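Ferry road at Kitton open again in one lane

February, updated 4 p.m.
By the traffic desk

The road between Kitton and the ferry landing at Rønning is open again for cars and small vans, but only in one lane. Trucks must still use the longer way through Jistton until further notice.

The road was closed early in the morning, when water from the hillside brought stones and mud down over both lanes near the Ona bridge. The bridge itself is not damaged. An inspector went under it at midday and found no cracks in the supports, and the road office then gave permission to let light traffic over.

Crews have cleared the lane closest to the hill. The other lane has lost a part of its shoulder, and a barrier has been put up along the edge. Traffic lights are placed at both ends of the work area, which is 300 meters long. Drivers should expect to wait up to 15 minutes when the ferry has just come in.
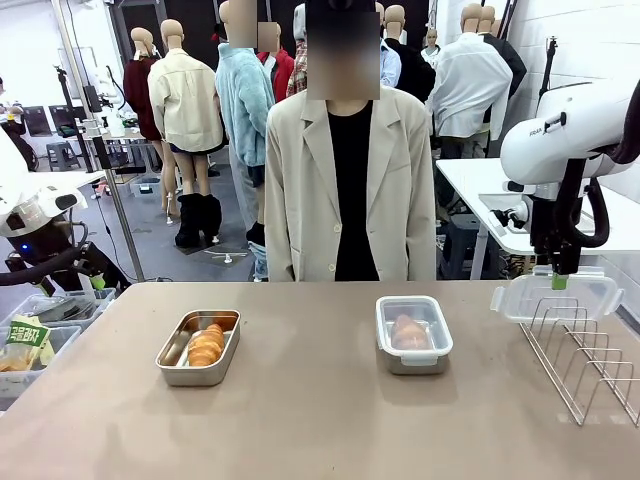
Ona, who drives to the ferry every morning, was not mentioned in any official notice. The complaint from that side of the river is that the first warning came too late, after many cars were already standing in line at the bridge with no place to turn.

The road office answers that the message was sent as soon as the closure was decided, but it agrees that the sign at the Kitton crossroads did not light up. The sign has now been repaired. It will show the waiting time at the work area, and it will also say if the road must close again during the night.

The ferry is running on its normal timetable. The first departure in the morning will be held back for a short time if there is a line at the lights, so that people who have left home in good time do not lose their crossing. This is valid only for the first departure. Foot passengers are asked to be on board at the usual hour.

The local bus from Kitton will drive over the bridge again from this evening, but it can't stop at the two stops inside the work area. Passengers who normally use these stops must walk to the one by the old school in Rønning. School buses will go through Jistton for the rest of the week, and pupils on that route will be picked up earlier than usual. The school has sent the new times to the parents.

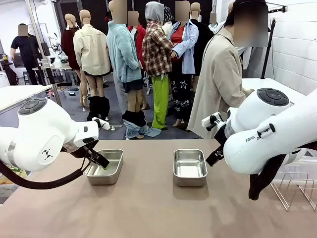
Kitton District Roads and Ferries Department

The detour through Jistton is narrow in several places, and it has a weight limit on the small bridge by the sawmill. Heavy trucks with a trailer can't use it. Drivers of such vehicles are advised to wait, or to call the road office before they start the trip.

More rain is expected overnight. A guard will stay at the bridge until morning and will close the road if new stones come down. The remaining lane can't be repaired before the ground above the road is dry enough to carry a machine, and the department has not set a date for this work.

People who walk or ride a bicycle may pass the work area, but they must follow the traffic lights in the same way as cars. It is not allowed to stop along the barrier. The parking place on the Rønning side of the bridge is closed, as it is needed for the trucks that carry away the mud.

The next update will be given at 7 a.m.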